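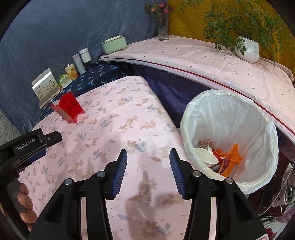 A table laid with pale pink printed cloth.

OLLSIDE TENANTS' GROUP QUESTIONS "STAIN-PROOF" CLAIMS ON TREATED TABLE LINENS

OLLSIDE, May — The Ollside Tenants' Group today asked linen seller Wemier to show its evidence for the claim that its Cellis finish keeps household fabrics "free of stains for life." The group says it has asked twice in writing and has received a brochure both times.

Cellis is sold as a coating for tablecloths, napkins and chair covers. Wemier charges extra for it on most of its printed cottons, including the Bragança line. The sales page says the finish holds up through "repeated laundering" but does not say how many washes that means, at what temperature, or with what kind of detergent.

"Life is a long time for a tablecloth," the group said in a statement. "If there is a test behind this promise, we would like to read it. If there isn't, the promise should come off the package."

The group took up the matter after hearing from 105 households in its area that had bought treated linens. Many said coffee and tomato sauce left marks within the first few months. Others were happy with what they bought. The group does not claim its survey is scientific, and says buyers who were let down were probably more likely to write back.

Wemier's reply pointed to "about 800 satisfied reviews" on its own store page. The group notes that most of those reviews were posted soon after delivery, before a cloth would have seen much use — and that a review is a poor stand-in for a wash test in any case.

The company also offers a refund on stained items, but only if the buyer returns the cloth unwashed with the original tag. The group would like to know how many such refunds have been paid.

Ollside Tenants' Group is asking Wemier to publish its wash-test results, state the number of washes covered, and drop the tag rule. Shoppers are advised to keep receipts and to compare the price of the plain cloth before paying for the finish.

About Ollside Tenants' Group
The group handles consumer and housing complaints for renters in Ollside. It takes no money from manufacturers or stores.

Media inquiries: Press desk, Ollside Tenants' Group, 9 a.m. to noon.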